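Blog > Boats > Grumbling > Do you need the course?

Every winter the sailing schools send out their brochures, and every winter somebody at our club asks me whether the coastal skipper course is worth the money. I took it at Kellemau in December, five days plus an exam, so I suppose I get to have an opinion.

The price was $3,413. That did not include the chart kit, the logbook or the fee to mail me a plastic card. The brochure promised 77 hours of "helm-ready learning," a phrase I still can't explain. I kept my own notes, and the number only works if you include the hours we were asleep on board. Maybe sleeping at anchor teaches you something. I mostly learned that the forward hatch drips.

The boat was the Cilik, a tired sloop with a new mainsail and a very old everything else. I liked her. She was honest about being slow, and she went to windward better than I expected once we stopped pinching. We had three students aboard, so everyone got a turn at docking, and docking is the part I would pay for again. We did it bow in, stern in, with the wind pushing us off and then pushing us on, until I quit holding my breath. If the school sold two days of that and nothing else, I'd send people there.

The rest I'm less sure about. A whole morning went to the Odach method for heavy weather, which as far as I can tell is reefing early and then filling in a worksheet. I asked what made it a method. I was told that it was a system. The school says graduates of the method have fewer accidents, but it didn't say fewer than whom, and people who spend this kind of money on a course are probably a careful bunch to begin with.

Then there's the app. Xue is supposed to log your miles and grade your tacks, and the school gives you a free month of it. Mine gave me a high score for an afternoon when we were on a mooring eating soup.
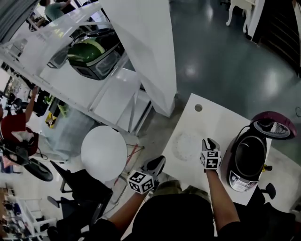
My other complaint is the miles. You need 800 of them for the next card up, and the easiest way to get them is to book delivery trips through the same school, at your own expense. I know people who got theirs standing watch on long motoring passages and have hardly trimmed a jib. They hold the card. I'd rather go out with the old guy two slips down from me, who has no card at all and can put his ketch anywhere he wants under sail.

So do you need the course? If your insurance company or a charter outfit asks for the card, yes, and there's not much point in arguing with them — I tried. If you just want to handle your own boat better, pay someone good for a couple of windy afternoons at your own dock. Bring extra fenders.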